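The geneticist at Renthorpe asked not to be named, and after an hour I could see why. Her lab has been sent bone from the Istunau cemetery, and a press release has already promised "the faces of the dead".

"We can't give you a face," she said. "We can give you a probability of brown eyes."

How good a probability? She sighed. The method was tuned on 400 living people, most from one region. Of the old samples, two gave enough DNA to work with. I asked if two was a result. "It's a start," she said, which I took as a no.

Van den Broek, the firm selling the kit, puts it more strongly in its brochure. She hadn't read it. "I'd rather not."
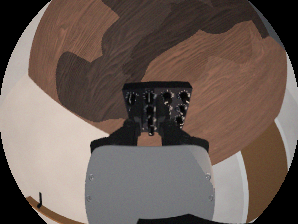
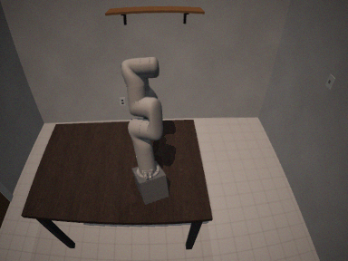
Contamination worries her more than statistics. "Anyone who has handled that bone may be in it." The kit's makers say automation will cure this. I have my doubts: a machine still has to be handed a sample by somebody. She agreed, and said the Wullia skull should be retested in July before anyone paints a portrait.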